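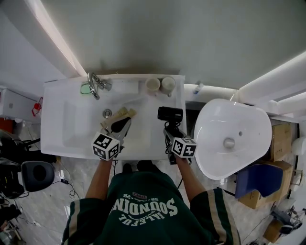
Grudex hand-held pair at the washroom station: left jaws on the cloth in the basin, marker cube on each unit.

Grudex hand-held grippers, review after one season
Anca Pascu, 16th February

We bought two pairs in November for the cleaning-task bench at Polley. List price was 775 per pair. The log now holds 3835 recorded runs, most of them wiping and cloth handling.

Jaw grip on fabric is good. Thick folds hold; a single thin layer slips if the trigger is released even slightly. Tracking is stable as long as the cubes face up. Cable routing is poor. The lead hangs below the hand and catches on counter edges, and Grudex sells no clip for it.

The job itself has changed. Cleaners who used to work a full shift on the floor now spend part of it demonstrating at the sink. The work is lighter on the knees and harder on the wrists. We cap sessions and rotate five people. Two asked to go back to floor work and did. Pay grade for demonstrators is still unsettled.

Compared with the Flelleck set: better jaws, worse balance, slower charging.

Score: 3.5 out of 5. Spare jaw pads ship separately, so order them with the unit.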